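Can a robot take over the sorting in a small shop yet, or am I dreaming?

Posted by Gwawr Maddocks, 2023-04-12

We are a small outfit, Drindell, and we cut and finish short bar stock for people who make furniture fittings. A good part of my day goes to picking bars out of a bin, looking at them, and putting them in a different bin. I have a degree. My mother asks about it.

A salesman from Olex came by in March and told me this was a solved problem. He also told me our coffee was good, so I am treating everything he said with care. His quote was for one arm, one gripper and a vision package, and for that money I could hire a person who would also answer the phone. Is anyone running this kind of thing in a shop with 5 employees, and does it really pick up bars that are lying any which way? Ours come in several colors and they do not line up for anybody. Bonus points if it can also sweep.

Flanagan

Short version: it can pick, and it can't sweep. Sweeping is still you.

Longer version. I look after cells for a living, and picking parts from a bin is one of the few shop chores where the machines have earned their keep. The trouble is in the leftovers. A bar out in the open on a flat floor is easy. A bar snug against the wall of the bin, with another one right alongside it, is where you find out what you paid for, as the fingers need somewhere to go and a sloped wall is not generous about it.

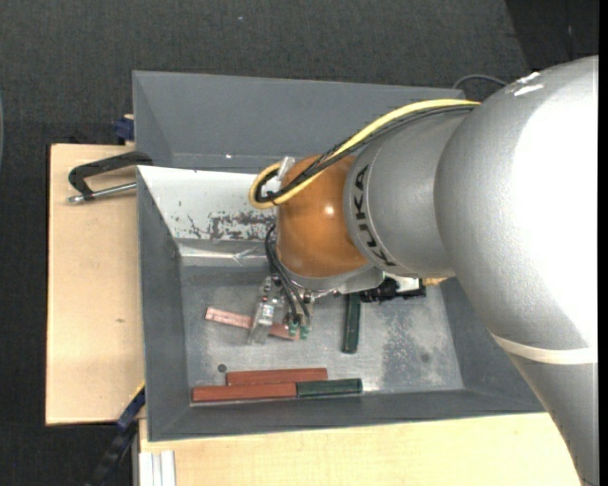 Can one gripper handle bars of different colors?

The gripper doesn't care about color at all. The vision system might, mostly when a part is shiny or close in shade to the bin, so ask for a trial under your own lights with your own parts.

Same goes for the bin itself. Bare metal with years of scratches throws reflections, and a camera can take a bright scratch for an edge. A coat of flat paint helps until the parts chip it off again, and then you paint it again – a household chore, if you like, and one more the robot won't be doing.

Before you sign anything, put 100 of your worst bars through it and stand there with a notepad. We did that with a customer last year and he wrote down 2 kinds of failure: grabbing nothing, and grabbing a bar plus its neighbor. The second one is worse. The arm goes off looking very pleased with itself.

Also budget for cables. They run along the outside of the arm, they bend every cycle, and sooner or later one of them gets tired of it. Keep a spare on the shelf.

Tandov

robots are a scam. my brother in law bought one of those vacuum ones and it ate a sock and then it ate the charger. 188 dollars. just get a teenager

Gwawr Maddocks

Thank you, Flanagan. I've asked Olex for the trial and the salesman has gone a bit quiet, so I'll post again when he gets his voice back. Tandov, we had a teenager. He ate more than a sock.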